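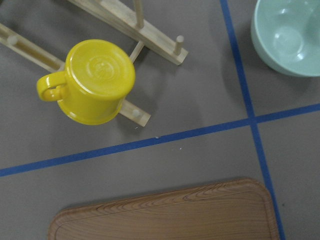

Chapter 7
When a Robot Joins the Kitchen Crew

What you'll learn in this chapter
How a job gets broken into tasks before any of it is automated
Why dishes are harder for a machine than car doors
What happens to people's hours, skills and say in the work
Key terms: task analysis, work zone, exception, handover, job redesign

Pick up a mug. Go on, there's probably one near you. You didn't measure it or look up its weight, and you didn't stop to think about whether the handle was on the left or the right. If it had been standing upside down on a drying rack you'd have flipped it on the way to the shelf and carried on talking. That one small movement has kept clever people busy for years, and it is a wonderful place to start thinking about automation, because it shows how much skill is hiding inside work that gets called unskilled.

Most of this chapter takes place in the staff kitchen at Stevens, a food packing plant with 126 employees over two shifts. The kitchen serves hot meals, and every mug, bowl and tray that goes out comes back dirty. In April the plant began a trial with Trelis, a small firm that builds arms for light handling work. The arm's job was to take clean dishes off the racks and put them away. It did not cook or serve, and it did not wash up. (Keep that in mind when you hear that a robot has "taken over the kitchen". Ask which part!)

Jobs and tasks

A job is made up of tasks, and automation nearly always arrives one task at a time. Before the trial, the kitchen crew sat down with the fitters and wrote out everything they did between the first kettle and the last mop. They came up with 46 tasks. The arm was a fair match for two of them. Some of the others surprised even the people doing them: noticing that a bowl has a hairline crack, for instance, or knowing that the night shift likes the big trays left out.

This kind of list is called a task analysis. It works best when the people who do the work write it. A manager's version of the same kitchen had left out nearly everything to do with looking, checking and remembering.

Giving the work a shape

People cope with clutter. Machines do much better when things have a place, so a good deal of automation is really about tidying up the world around the machine. Strips of blue painter's tape can split a plain grey table into four work zones in a couple of minutes. A rack with a yellow mug on it goes in one, a pale green bowl in the next, a wood-grain tray along the near side. The tape is cheap and it peels off, so if the layout is wrong you move it and try again.

Look at how different those things are to grasp. The mug has a loop on one side and a smooth glazed wall on the other. The bowl is all curve. The tray is flat with a raised lip, and the rack is full of pegs and slats to bump into. Shiny glaze throws back bright spots of light that can confuse a camera, too. A car door, by comparison, is the same car door all day long.

What changed for the crew

The software at Stevens, called Pliro, flags anything the arm can't sort out. These are exceptions, and a person has to deal with them. In the first weeks there were plenty, and the crew found the interruptions more tiring than the stacking had been. Later the alerts were saved up for a quiet moment, at the crew's suggestion, and the days got calmer.

Wrists and shoulders got a rest. Some chatting time at the racks went as well, and a few people missed it. Two of the crew learned to set up the zones and now get a higher pay rate for it, which raised a fair question from everyone else about who gets offered the training. We'll come back to that in Section 7.4, along with a second workplace, the Cluterero laundry, where the same question was settled quite differently.

Before you read on

Choose a job you know well, paid or unpaid. Write down every task in it, including the ones done with your eyes and memory. Mark any you'd gladly hand over, then mark any you'd fight to keep. Hang on to your list, as you'll need it for the activity at the end of Section 7.1.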